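Wistton Folding Kit: your questions, my answers

I've been running the Wistton folding kit in my workshop since January, and I get a lot of mail about it. I've pulled the ones that keep coming back onto one page. I don't get paid by Wistton. I did pay for the thing, so I get to be picky!

What comes with it?

The arm, a parallel gripper, a camera head for the wrist, the table clamp and the Zustolley software on a stick. You bring your own table and your own computer. Mine is the plain package, and the one with a second arm costs a lot more.

How much did you pay?

2,033 dollars with shipping. The Baluyot resellers sometimes knock a little off if you take an open box, but then the warranty is shorter, so read the small print.

How long until it folds something?

It took me 2 evenings to get it bolted down and calibrated, and another long one before I got a towel I'd put on a shelf. T-shirts came later. If you've never set up an arm before, do the towel lessons first and don't skip ahead like I did (I lost a whole evening to one sleeve).

Does it handle dark clothes?

Better than it used to. Black on black is still the hard case, because the folds all blur together for the camera. Good, even light helps more than any setting I've touched. I also like to mix in something with a bit of color while I'm training it, and a pale tabletop is a must.

Is it loud?

Nope. My shop fan is louder. You'll hear a small whir when the wrist turns and a click from the gripper, and I can take phone calls right next to it.

Can I use other fingers on the gripper?

Yes, and you probably should. The stock ones are fine for towels but they slide on anything silky. I switched to the soft set from Penine, 4 screws and you're done. Run the grip test again afterward or it'll squeeze too hard.

Would you buy it again?

I would, if you like tinkering. If you only want your laundry done, keep your money for now. It's slow, it needs a pile within easy reach, and a fitted sheet will beat it every time.

What does your setup look like?

Pretty simple: white table, white panel behind it, clothes heaped on one side and the arm coming in from the other.
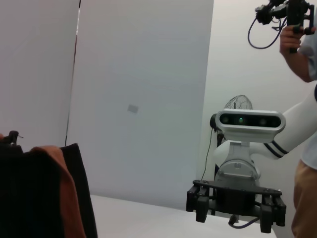
Do you answer questions by email?

I do, usually after 9 at night. Tell me which software version you have and what you were trying to fold, and I'll get back to you when I can.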